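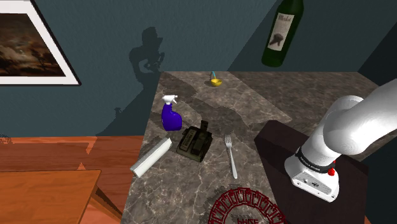
A white robotic arm over a marble counter in simulation, with a spray bottle, a paper towel roll and a fork among the items on it.

Okbridge will compare two grippers on the same simulated arm before it buys hardware for its household robotics group, the company said on Thursday, August 20, 2026.

The grippers come from Tondeser and Nuchit. Both will be run in a rendered kitchen, on a counter set with ordinary household goods, and each will get 300 attempts at picking up an object and putting it down somewhere else on the counter. Results are due in October.

"We have been arguing over these two for most of the year," said Aliki Vasilakis, who leads the group. "People had their favorites, and the favorites were based on a trade show and a couple of videos. I would like a table of results before I sign for anything."

The Tondeser model is a parallel gripper with flat pads. Nuchit's has curved fingers that close around an object and is heavier, a point that counts against it on a small arm. Okbridge did not give prices for either one.

The object set mixes shapes that need different grasps. A paper towel roll lying on its side has to be taken across the middle, while a spray bottle can be held by the body or under the head. A fork is harder. It lies almost flat, and a gripper that comes down a little too high will close on nothing.

Objects will be moved to new positions after every 10 attempts, and both grippers will see the same positions in the same order. The controller stays the same throughout. Christos Fragkou, who wrote it, said earlier comparisons at the company had been spoiled by changing the software halfway through.

"You end up with two columns of numbers that don't belong next to each other," he said.

Not everyone expects the simulated results to settle the matter. Filippos Kyriakidis, an engineer at Sernetti, which supplies wrist cameras to Okbridge, said contact and friction are still the weakest part of most simulators. A fork that slides on a real counter may stay put in software, he said, or the other way around.

Vasilakis said the group plans a shorter check on real hardware, with 100 attempts per gripper, using loaned units. If the order of the two changes between simulation and the bench – she put the odds of that as "not small" – the bench result will decide the purchase.

Okbridge said it would publish success rates by object along with the list of start positions. Video of failed grasps will be shared with both suppliers, who have agreed not to send updated parts until the comparison is finished.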